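Marjorie Bramwell took the early bus from Trelach and got to her brother's house in Botstead before the rain. The key was under the pot. Three letters lay on the mat, all from Yuen, the firm that wanted the orchard.

She put them in a drawer and went out to look at the trees. Markos Karamanlidis was already there with his ladder.

"They offered me 653 a row," he said.

"They offered me 615."

"Then you should have argued."

She held the ladder while he cut. By noon they had done eight trees, and her hands hurt.

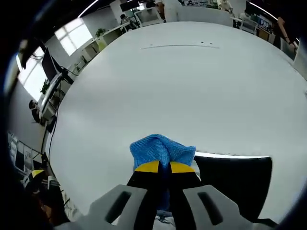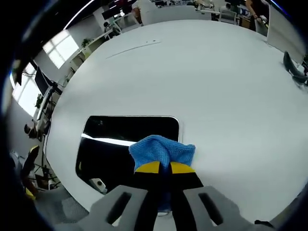 Markos asked what she would do with the house. She said she would clean it first. Her brother had left jam on every shelf in the pantry, and it would take her until November to get through the jars. She found a blue cloth under the sink, bunched it up in her fist and started on the top shelf. Markos stood in the doorway for a while, then took off his boots and asked if there was another cloth.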